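Prikosik: socket-region perception and approach planning

Version dated 5/17/26. Maintainer: Ah-rin Moon. Planner and calibration code: Svetozár Urban.

Overview

Prikosik estimates the pose of CPU sockets and memory slots on desktop motherboards and plans a gripper approach to them. It runs as one node inside the Tremier control stack. Input is wrist and fixed-camera colour video; no depth is used.

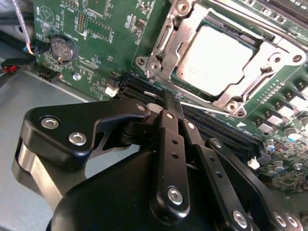
The release holds 244 episodes, each with joint states, gripper width and a target label. Clocks are aligned at load time. Episodes that fail the alignment check are skipped and logged.

Known limits

Specular metal is the main source of pose error. Retention brackets and socket covers can saturate in the wrist view, and the edge detector then drops one or more sides. Set exposure_lock to false before changing any detector threshold.

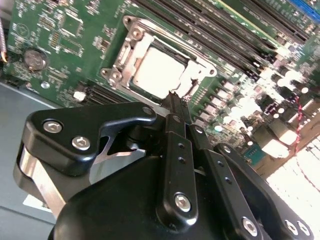
Running the planner

1. Copy config/default.yaml and set the camera serials.
2. Run calibrate_wrist, then calibrate_fixed.
3. Start plan_approach with the target name, e.g. cpu_socket.

The fixed view supplies the case outline and the coarse board pose.

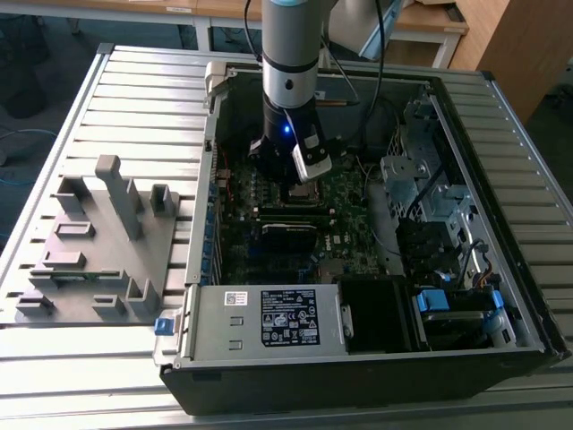 Fixed view: arm over the open tower, fixture plate to the left.

The refinement step takes over within 100 mm of the target and uses the wrist view only. If the gripper hides a corner, the last accepted pose is held for 4 cycles before the planner stops.

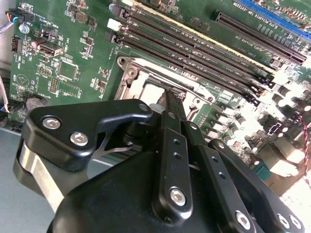 Masks for the finger links are in masks/wrist. Regenerate them after any change of finger or camera mount. Report faults to Abhishek Sandhu with the episode number and the planner log.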